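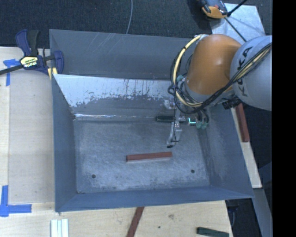 1/ Rust and old paint: a thread for everyone who has been asking how I mix my grays!

2/ I paint model freight cars, 300 of them so far, and gray is my favorite color to mix. Straight out of the jar it looks flat. Add a drop of blue and it wakes right up.

3/ Where paint rubs off, keep the border ragged. I dab with a torn bit of sponge, never a brush. Yvonne Lockwood showed me that at the Bellamy swap meet and I've been hooked ever since (thank you Yvonne!!)

4/ Scratches go on last. Thin, pale, all leaning the same way. I use a size 20/0 liner and hold my breath.

5/ Chipping fluid: give it 18 minutes under the top coat, then go in with warm water. At 2 minutes mine just smeared. The Adel boxcar still has the smear and I love it anyway.

6/ Rust comes after all that, and less than you want. Burnt umber first, then a tiny bit of orange in the corners.

7/ Next up is the Tretari hopper, started Monday. Send me your grays, I want to see them all!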